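Häufige Fragen zur Beispielsammlung Clastia

Stand: März. Zusammengestellt von Bergþóra Frandsen, Datenerhebung Valell

Diese Seite richtet sich an alle, die bei uns Vorführungen für das lernende Greifsystem aufnehmen oder die Aufnahmen später verwenden wollen. Sie ist nicht als Werbung gedacht. Wer nach dem Lesen weniger vom Projekt erwartet als vorher, hat vermutlich richtig gelesen.

Was wird eigentlich gesammelt?

Vorführungen am Arm. Eine Person führt den Greifer durch eine Aufgabe, dabei laufen das Bild der Handgelenkkamera, die Gelenkstellungen und die Öffnung der Finger mit. Im Moment geht es um flache, helle Materialien: Bögen, Blätter, dünne Bahnen. Für die Serie Juhl liegen 197 Vorführungen vor, davon sind 119 freigegeben.

Warum ist so viel weggefallen?

Weil wir nachgesehen haben. Manche Vorführungen waren abgebrochen, bei anderen liefen Bild und Gelenkdaten auseinander. Wer aus einem anderen Projekt Quoten nahe an hundert Prozent kennt, sollte dort fragen, wer eigentlich prüft und nach welcher Liste.

Reichen 119 Vorführungen?

Das wissen wir nicht. Im Antrag stand, es werde reichen, aber der Antrag wurde geschrieben, bevor es Daten gab. Für eine einzige Aufgabe auf einem einzigen Tisch mag es genügen. Dass daraus etwas entsteht, das auch auf dem Nachbartisch funktioniert, würde ich erst glauben, wenn es jemand vorführt, und zwar mehrmals und ohne Vorwahl der Versuche.

Was sieht die Kamera am Handgelenk überhaupt?

Weniger, als in den Präsentationen gern behauptet wird. Bei großen weißen Bögen besteht der obere Teil des Bildes fast nur aus Fläche. Was dort an Information steckt, sind weiche Grauverläufe, vielleicht ein Knick und die Kante. Ob ein Netz daraus eine Lage im Raum ableiten kann, ist eine offene Frage und keine Selbstverständlichkeit.

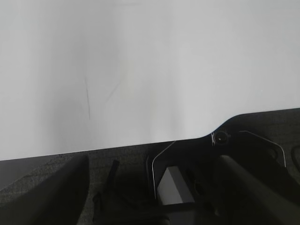 Blick der Handgelenkkamera: weißer Bogen über dunkelgrauem, gesprenkeltem Untergrund, davor die beiden Greiferfinger.

An der unteren Kante lässt sich immerhin etwas festmachen, der Kontrast zum Untergrund ist stark. In der Fläche selbst bleiben links der Mitte ein dünner dunkler Strich und daneben eine schwächere schräge Linie. Ob der Strich vom Bleistift stammt, ein Kratzer oder ein Knick ist, kann ich am Bild nicht entscheiden. Ich würde daher auch keinem Modell glauben, das sich darin sehr sicher ist.

Soll ich solche Spuren auf dem Bogen beschriften?

Nur als »Markierung, Art unklar«. Bitte nicht raten. Eine geratene Bezeichnung sieht in der Tabelle genauso aus wie eine gesicherte, und drei Monate später weiß keiner mehr, welche welche war.

Darf ich immer denselben Bogen nehmen?

Nein. Nach 16 Vorführungen wird gewechselt. Sonst besteht die Gefahr, dass das System einen bestimmten Fleck wiedererkennt und wir das für Verständnis halten. Tragt den Wechsel im Protokoll ein, auch wenn der neue Bogen dem alten zum Verwechseln ähnlich sieht.

Muss der Untergrund immer dunkel sein?

Für Juhl ja. Das macht die Kante leicht erkennbar und die Ergebnisse freundlicher, als sie es auf einem hellen Tisch wären. In der Auswertung ist das zu erwähnen. Die Serie Rumier soll mit hellem Untergrund arbeiten, hat aber noch nicht begonnen.

Zählen misslungene Griffe als Ausschuss?

Nein, sie bleiben drin und bekommen die Kennung F. Löschen darf sie nur die Prüfstelle, und dann mit Begründung. Ein Datensatz, in dem jeder Griff sitzt, erzählt vor allem etwas über die Person, die ihn aufgeräumt hat.

Kann man fehlende Vorführungen nicht künstlich erzeugen?

Man kann Bilder spiegeln, aufhellen und zuschneiden. Das Verfahren ist erlaubt, die Ergebnisse zählen aber nicht zum Bestand. Eine gespiegelte Aufnahme passt außerdem nur dann, wenn auch die Bewegungsdaten entsprechend umgerechnet werden, und das ist uns schon einmal durchgerutscht.

Wann wird das System eingesetzt?

Einen Termin gibt es nicht. Falls euch jemand einen nennt, schickt mir bitte die Quelle.

Wohin mit weiteren Fragen?

Donnerstags um 14 Uhr ist offene Sprechstunde am Aufnahmeplatz. Fragen zur Freigabe einzelner Vorführungen bitte vorher schriftlich, mit laufender Nummer und Serie.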